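**FOR IMMEDIATE RELEASE**

## Shared workshop declares its walking software good enough to show people

POKEMPORT, January – The Jululine workshop, a shared space with more tools than clean mugs, will release the walking software its members have been writing for a humanoid robot. The project is called Plurnico. It has taken two winters and most of the good extension cords.

The software is free to download and comes with a 62-page build guide. Members call the guide thorough. Their families have used other words.

"We set out to make a robot walk across a living room," said Korkor Akolgo, who started the project at her kitchen table and moved it to the workshop when she was asked to. "People think that sounds small. Those people have never tried to explain a rug to a computer."

Plurnico does its practicing in simulation, where falling over costs nothing and the neighbors downstairs don't call. Members built a furnished house for the purpose and have run more than 2000 walks through it. The early ones were short.

The house was decorated by group vote, and the results are what you would expect from a group vote. The floor is yellow and tan, the ceiling is glossy yellow wood, and the armchair wears a herringbone that several members have asked to have put on the record as someone else's idea.

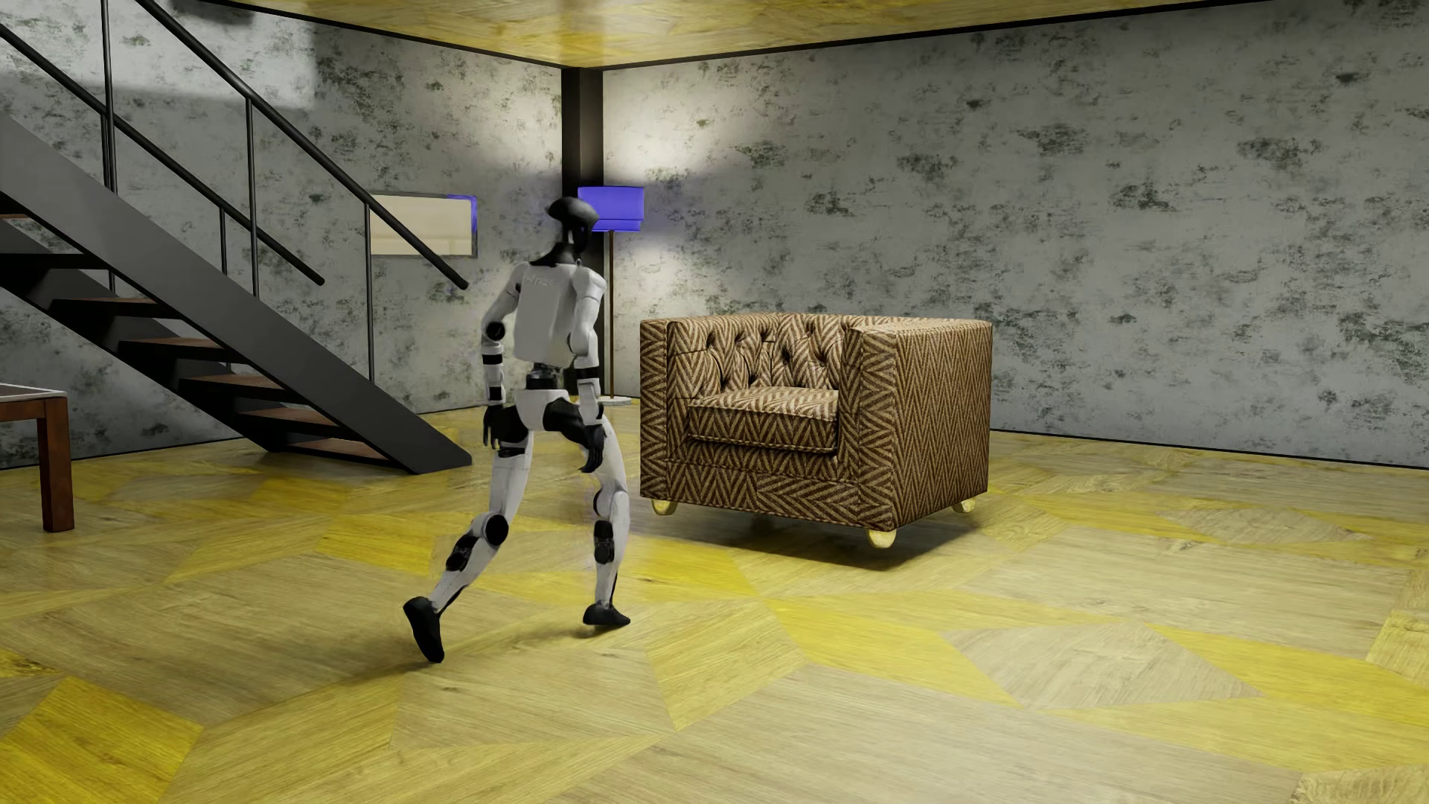 Stairs remain a sore subject. The current release handles flat floors, turns and stopping on request, and the guide's chapter on stairs consists of one paragraph and an apology. Work on a longer chapter will begin when the people who said they would write it stop avoiding Akolgo in the parking lot.

Jululine will mark the release with an open evening at the workshop, starting at 7 p.m. Visitors can watch walks on the big monitor, change the settings and find out how little it takes to put a robot on its face. The Bošković bakery next door is supplying rolls. Please keep them away from the keyboards.

Admission is free. Parking is behind the building, past the kiln.

**Press contact:** Korkor Akolgo, Jululine workshop, Pokemport. Knock loudly if the table saw is running.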